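Slides are on the shared drive, numbers in brackets are slide numbers. Running time with no interruptions is 25 minutes. Slow down on the money part.

# Do we need a national series?

**[1] Opening**

- Don't thank the sponsors twice. Once is fine.
- Start straight in: last March three regional downhill organizers got the same email. It offered them a place in a "unified national gravity calendar." It was long, and it had one number in it, the fee.
- Ask the room: who got the email? Who answered it? Wait for hands.
- I answered it. I asked where the fee went. Still waiting on a reply I can understand.

**[2] What we're being sold**

Read the three promises off the slide, slowly, no voices:

1. More riders at every round
2. Better media coverage
3. A clear path from local racing to the international level

All of these could happen. I'd like to see one of them happen somewhere before I pay for it. The pitch deck uses the word "pathway" on nearly every page and never says who is walking on it.

**[3] The Hernau round**

- Hernau ran on its own for years, small field, one track, parking in a hay meadow.
- Joined the series. Entry went up from $50 to $71. Same hill, same uplift, same toilets.
- What the riders got for the difference: a series plate, a timing app, and a finish arch.
- The app was OK. I'll give them the app. Results were up before people got back to their vans.
- Did more people come? The organizers say yes. They moved off a holiday weekend in the same year, so I don't know what did it, and neither do they.

(If someone says the insurance costs went up too: yes, they did. Ask how much of the increase was insurance. I've asked and the answer was "a portion.")

**[4] The Fledolau round**

Different story, and I should be fair about it. Fledolau was close to folding. The series brought barriers, radios and a medical team that had worked on a hill before. Without that there is no race there now. If the pitch was "we'll help events that are about to die," I'd be giving a friendlier talk.

But look at what they gave up. They used to set their own track on the Friday and walk it with the juniors. Now the track is signed off weeks ahead by people who visit once. It rained, the middle section turned to soup, and the line everyone wanted taped was left alone since it wasn't on the plan. Riders complained for a month. I was one of them.

**[5] Coverage**

- Show the screenshot of the highlights page. Let them read it.
- Elite men, elite women, one crash, one drone shot of trees.
- Over 4 hours of racing went into a clip shorter than my warm-up.
- Masters and juniors pay most of the entry money in this sport, at least at the races I go to. They were in the background of the drone shot, if that.

Don't get stuck here. Last time I ranted and lost the room.

**[6] The pathway thing**

Who has really gone up from a regional series to the international level in our area? Ask. Usually someone names a rider, and then someone else points out that the rider's parents drove them all over the continent from age 12.

Points and rankings are useful if they get you a start. As of now series points get you a better gate at other rounds of the same series. That's a loyalty card.

**[7] Sæther**

The hardware part. Sæther is the timing setup the series wants all rounds to use. Each organizer rents it, even those who already own transponders that work. I've seen no test results against our old kit. I asked for a side-by-side on one track and was told it would "confuse riders." We can cope with two columns on a sheet of paper.

Click on to the next one and keep talking. Drink some water.
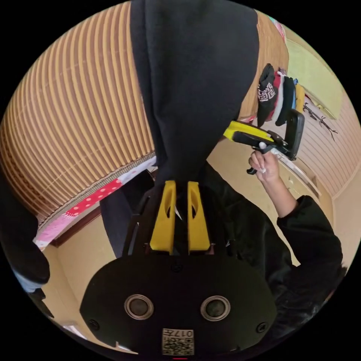
*Close-up: yellow fingers, label 017.*

**[8] What I would sign**

I'm not against a series. I'd put my name to one on these terms:

- Fee broken down by line, published before entries open
- Local crew has the last say on track changes, up to the morning of the race
- Own timing allowed if it passes a simple check
- A two-year trial with a way out
- Junior runs filmed, even badly

That's 5 things. None of them costs much. If the answer to all of them is no, we've learned something about the offer.

**[9] Clorovstead**

- Clorovstead said no and ran anyway. Entries held up. Weather was good, which helps any race, so I'm not going to wave it around as proof.
- Their prize table was socks and brake pads. People stayed for it.

**[10] Questions**

Likely ones:

*"Isn't this just fear of change?"* Partly. I've raced long enough to see two earlier series launch with the same slides. Ask where their websites are.

*"Won't we get left behind?"* By what? Get them to name the thing.

*"Would you race a series round?"* Yes, I've already entered Fledolau. Say so before someone looks it up.

Leave the terms slide on screen while people pack up.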